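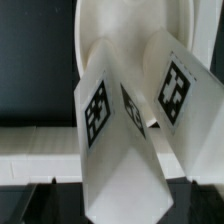 腕部相机看到的夹爪，指面上贴了方形标记

机器人与自动化 › 末端执行器 › 选型与对比

夹爪对比做到一半卡住了：手指上的标记该信，还是编码器该信？腕部相机和固定相机又该听谁的？

标签：二指夹爪 手眼标定 视觉标记 控制器 选型
浏览 200 多次 · 有采纳

提问者 半颗沉头螺丝
2022年6月3日

先交代背景，省得大家一上来就问预算。预算是有的，花完了。

我们在 Grevville 的实验间里比两套夹爪，一套是 Tokico 的平行二指，白壳白指；另一套是 Zatinano 的自适应二指，指节会自己弯，销售演示的时候夹了一只纸杯，全场鼓掌，合同就是那天签的。控制器也有两台可选，Hollis 的小盒子，和机械臂自带的那台。相机也是两路，一路在腕上，一路固定在工作台边上。也就是说能换的东西全都能换，领导的要求是“做个表，给个结论”。

表我做好了，结论填不进去。

任务很朴素：桌上有方块，有一只敞口的圆筒，把方块夹起来放进筒里，再夹出来，循环。失败的定义也很朴素：没夹住、掉了、撞了筒口。先上的是 Tokico。

问题出在开合量上。Tokico 的夹爪自己报开合量，驱动里读得到，单位毫米，小数点后面跟着一长串，看着特别有底气。我不太信它，就在两根手指上贴了方形标记，左边那根的正面和内侧都贴了，右边那根朝相机的面上也贴了一张，打算让腕部相机直接看着手指算张开多少。结果两边对不上。空载的时候差得不多，夹住东西以后差得明显，而且松开再合上，差值还不回到原处。

更烦的是标记这边自己也打架。左指正面那张检测稳定；内侧那张角度太斜，从腕部相机看过去被压成窄窄一条，还有点糊，姿态隔几帧就翻一次面，前一瞬间手指朝里，下一瞬间手指朝外，如果属实我们就发明了一种新的关节。右指那张倒是又大又清楚，可是它在画面里最大，夹爪一动，它在画面里跑得最快。

我试过的：

换了标记检测的参数，阈值从宽到严扫了一遍，翻面照旧。

把腕部相机的曝光调低，左指下半截原来亮得过分，调低以后好一些，但右指下方的阴影就更黑了，筒口附近什么都看不见。

重新做了手眼标定，做了 7 遍。7 遍结果不太一样，我取了平均，心里知道这不太对，手已经点了保存。

把 Tokico 的驱动从自带控制器挪到 Hollis 的盒子上，数据频率高了，偏差还在，只是现在可以更高频率地看到偏差。

固定相机那边，我只用来看方块和圆筒的位置，没用来看手指。

想问的有这么几件：

开合量到底以谁为准？

内侧那张标记是不是干脆撕掉？

比两套夹爪的时候，相机和控制器要不要锁死不动？我现在是换着来的，表格已经宽到要横着打印。

Zatinano 的手指会弯，标记贴上去以后还有没有意义？

先谢过。请不要回答“换个牌子”，这句话我们组里已经有专人负责说了。

采纳的答复 · 7 人赞同
Biljana Georgiev

你这几个问题混在一起了，所以怎么看都像玄学。分开来大部分都有正常的解释，少部分是你自己造成的，我尽量说得客气一点。

先说开合量。夹爪驱动报的那个数，多数情况下来自电机侧的编码器，经过减速和连杆换算成指尖距离。换算的时候默认传动没有间隙、手指是刚体、手指和滑块之间的固定也是刚体。空载的时候这几条勉强成立，所以你看到差得不多。一夹住东西，手指会往外让，连接处会往外让，传动间隙全部靠到一边，编码器觉得自己又往里走了一点点，指尖其实停在方块表面上没动。松开再合差值不归零，听上去是间隙加摩擦，典型的回程差。你可以用很土的办法验证：找一块量过尺寸的金属块，夹住，读数，加大力，再读数。如果力越大读数越小，而金属块没有变瘦，那就是这么回事。

所以编码器适合回答“电机走到哪了”，拿来判断夹没夹到、有没有滑脱是够用的，趋势很干净。指尖实际张开多少，它只能猜。

标记也不是尺子。你贴在指面上的标记，相机量到的是标记那一小块平面在哪，到指尖还有一段手指，指尖的位置是外推出来的。标记贴歪一点点，姿态抖一点点，推到指尖就放大了。我的建议是两个都记，各干各的：闭环用编码器，每次换指或者换夹爪以后用标记做一次离线的校正曲线，别让标记实时参与控制。

翻面的问题，这是平面标记的老毛病。一张小方块，在画面里占的像素少，透视效应弱，两个姿态解的重投影误差几乎一样，噪声稍微推一把就从一个跳到另一个。斜着看的时候角点本来就挤在一起，检测出来的边一偏，姿态就更不可靠。阈值管的是“检测到没有”，你扫阈值当然没有用。能做的有：

两个解都取出来，用上一帧的姿态或者用已知约束挑一个。你的手指只沿一个方向平移，朝外那个解在机械上就不可能，直接扔。

或者别单独解这张。同一根手指的正面和内侧各有一张，它们之间的相对位置是固定的，标定一次，然后当成一个刚体联合求解。两个不共面的平面一起解，翻面基本就没了。所以内侧那张先别撕，它单独干活不行，给正面那张当帮手挺好。

至于右指那张跑得快，你检查一下腕部相机是不是卷帘快门。是的话，运动的时候别采，停稳再采。你要的是对比数据，用不着边跑边量。

手眼标定 7 遍取平均，这个我想多说一句。平移分量取平均，还算一种态度；旋转要是按欧拉角逐项平均的，请把那个文件删掉。标定做完以后结果散，通常是采样姿态太像了，大家都喜欢让手臂在正上方平移着走一圈，腕关节几乎不转，旋转轴没有激励，解出来的东西就看运气。腕子要多转，绕不同的轴转，转到你觉得线要断了为止（线真的别断）。所有数据放在一起解一次，再留一部分出来做检验，比分开解再平均要好。

对比的时候要不要锁死相机和控制器：要。你现在的表格，换夹爪的同时换了控制器，成功率变了，你打算把功劳记给谁？先选一台控制器，相机位置、曝光、检测参数全部不动，比夹爪。比完了再固定夹爪，比控制器。表格会变窄，可以竖着打印了。

Zatinano 那套没用过，不乱讲。

评论

半颗沉头螺丝：欧拉角，逐项。文件已删，请不要再提。

Biljana Georgiev：好的，已经忘了。

灰电容：问一下联合求解的时候，两张标记的相对位置怎么标？拿卡尺量吗？

Biljana Georgiev：别用卡尺。让相机从能同时看清两张的角度多拍一些，做一次小的光束法平差，相对位姿当未知数一起解。卡尺量出来的是你对卡尺的信心。

半颗沉头螺丝：腕部相机动不了角度，手指和相机的相对关系就那一种。我用固定相机拍，手臂转着给它看，可以吧？

Biljana Georgiev：可以，还更好。

提问者补充

按上面说的做了一轮，金属块那个试验当天就做了。力加大，读数变小，金属块没有变瘦。案子破了一半。

控制器定了 Hollis 的盒子，理由是自带那台的日志只保留最近一小段，出了事再去翻，它已经忘得干干净净，和我们组开会差不多。相机全部锁住，参数写进一个文件，文件设成只读，防我自己。

然后是放方块进筒的事，想再请教。 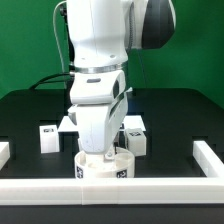

放置失败几乎都出在筒口，夹爪下探的时候偏一点就蹭上去。我原来的流程是腕部相机在高处看一眼圆筒，算好位置，然后闭着眼往下走。往下走的过程中腕部相机的视野被手指占掉一大半，越到低处越指望不上。固定相机从外面看反而舒服，圆筒外壁左前和右前两侧的标记都露着，指尖已经伸进筒口了，那两张也没被夹爪挡住。底座倒是被前面那道白色护栏遮了一部分，好在我又不靠底座定位。于是我想把下探这一段完全交给固定相机，腕部相机只负责高处粗看。可是这样一来，手指在哪就得靠机械臂正解加手眼关系去推，固定相机看得到筒，却不知道手，两边的误差全加在筒口上。

另外筒里面中间有一圈凸起来的东西，方块放下去的时候有时会搭在上面，歪着。这个算不算夹爪的失败？表格里我新开了一列，叫“歪”。

还有那根黑线。它在手臂后侧往外绕了一大圈才垂到桌子后沿，腕子转多了它就有意见。Biljana 让我转到觉得线要断了为止，我转到觉得它在看我为止。有没有走线的经验，求分享。

另一位的答复 · 6 人赞同
灰电容

看了补充，我来说筒口这段，前面那位说过的不重复。

你现在的误差链是：固定相机到圆筒，一段；固定相机到机械臂基座，一段；基座到法兰，一段；法兰到指尖，又一段。哪一段都不大，全部排着队在筒口集合。要缩短，最省事的做法是让固定相机直接看见手上的某个东西，把基座那段绕过去。

你指面上的标记从外面能不能看到，取决于腕子转到什么角度。如果下探姿态下固定相机看不到，就在夹爪外壳朝固定相机的那一侧再贴一张，然后标一次它到指尖的关系。这样固定相机同一帧里既有筒也有手，算相对位置就行，基座标定不准也影响不大。做成一个很慢的视觉伺服，悬停在筒口上方，看一眼，修一下，再看一眼，再下去。节拍会变慢，但你是做对比，又不是开工厂。

注意贴在外壳上那张要贴平。外壳多半带弧度，标记贴在弧面上就成了瓦片，解出来的姿态会骗人。打印一个小平台粘上去，标记贴平台上。标记四周的浅色边也不要为了好看裁掉，检测要靠那圈边找黑框。我见过有人裁得特别整齐，然后来论坛问为什么检测不到。那个人是我。

曝光：腕部相机和固定相机各调各的，不要共用一套参数。你说左指下半截过亮，白手指加上近处的灯，这个避免不了，可以给指面喷一层哑光的浅灰，标记区域遮住别喷。深色桌面如果反光，在腕部相机里会出现浅浅的倒影，检测器一般不会被骗，做轮廓分割的算法会。你要是只用标记，可以不管。

“歪”这一列，我的意见是单独记，别并到夹爪失败里，但是两套夹爪都要记。释放的时候两根手指如果不同步，方块会被先松开的那边让出去一点，另一边顺手推一把，它就搭到凸起上了。这是夹爪的特性，值得比。反过来，如果方块是放下去以后自己靠歪的，换哪套都一样，你会看到两边的“歪”差不多多。这一列说不定是整张表里唯一有区分度的，别嫌它名字土。

释放高度也固定下来。现在你很可能凭感觉在调，今天高一点明天低一点，数据就没法看了。

走线：线不要在腕子附近固定死，也不要完全不固定。一般在前臂上留一个固定点，腕部留一个固定点，中间留够余量，余量的长度按腕关节转到两头极限分别试一次。你那个往外绕的大圈，问题在于它什么都可能钩到，桌子后沿、护栏、别人的袖子。用魔术贴，别用扎带，扎带你要剪，剪的时候就会剪到线，我对此也有第一手资料。

再有，控制器里把末关节的软限位收紧，比走线管用。大部分断线是因为规划器觉得反方向多转一圈更近。

评论

半颗沉头螺丝：末关节软限位收了。规划器现在规划不出来的时候会直接报错，比它以前规划出来让人放心。

灰电容：这就对了。

半颗沉头螺丝：外壳侧面加标记也试了，先试着直接贴，瓦片。然后打印了平台。我为什么不先看完您这一段再动手，这是个好问题。

Biljana Georgiev：补一句，慢速伺服的时候控制频率不用高，等手臂完全停稳再取图，Hollis 那个盒子的运动完成信号有时候给得偏早，自己加个短延时。

半颗沉头螺丝：难怪，我看图里标记边缘总有点拖，还怪镜头。

第三位的答复
路过的减速机

换个牌子。

另外自适应夹爪贴标记没有意义，手指都弯了你量什么。平行爪和自适应爪本来就不是一类东西，没有可比性，建议先看基础教材。标定不准就加大标记。

评论

灰电容：标记再大就比手指宽了。

半颗沉头螺丝：您是不是和我们组的那位认识。

Biljana Georgiev：自适应爪贴标记这点我不完全同意。贴在第一节指节上，量那一节的转角，还是有用的，只要别拿它去外推指尖。反正夹方块这种任务，指节大部分时候保持平行，只有一节先碰到东西的时候才弯。可以把“弯没弯”当成一个接触信号来用。

路过的减速机：那是另外一个问题。

半颗沉头螺丝：那正好是我的第四个问题。

提问者后续

八月补一下进展，有人私信问，统一写在这里。

Tokico 这边跑完了。编码器做闭环，标记做校正曲线，两根手指各自把自己身上的标记联合解，没再翻过面。校正曲线按夹持力分了几档，拟合得不算漂亮，但是松开合上那个回程差能解释了，报告里有一段写得我自己都信。蹭筒口的情况少了很多，剩下的几乎都发生在我手痒改了释放高度的那天，那天的数据单独放了一个文件夹，文件夹名字不便透露。

Zatinano 这边才开始。第一节指节贴了标记，照 Biljana 说的只看转角。目前的印象：夹方块的角很从容，平行爪夹偏了会把方块顶开，它能兜回来。但释放的时候两根手指松得有先有后，“歪”那一列涨得比 Tokico 快。灰电容说中了，我已经把列名改成“释放后姿态异常”，写报告用，大家口头上还是叫歪。

还没解决的有一件。Zatinano 换上去以后手变长了，腕部相机的视野被挡得更多，高处粗看都开始吃力。我在想要不要把相机往外挪一点，可是挪了就违反“相机锁死”那一条，等于 Tokico 那边得重跑。领导建议“两边各用各的最佳位置”，听起来很公平，仔细一想又回到了横着打印的那张表。

有做过类似事情的朋友，请讲讲你们最后怎么定的。

评论

灰电容：重跑吧。脚本都有了，让它夜里跑。

Biljana Georgiev：同意重跑。挪之前先把支架的位置划线记下来，万一要退回去。挪完手眼标定重做，采样姿态记得转腕子。

半颗沉头螺丝：转，转。线已经换魔术贴了。

路过的减速机：当初要是换个牌子就没这些事。

半颗沉头螺丝：支架划线了，用的铅笔，今天早上有人擦了桌子顺手把支架也擦了。我去找油性笔。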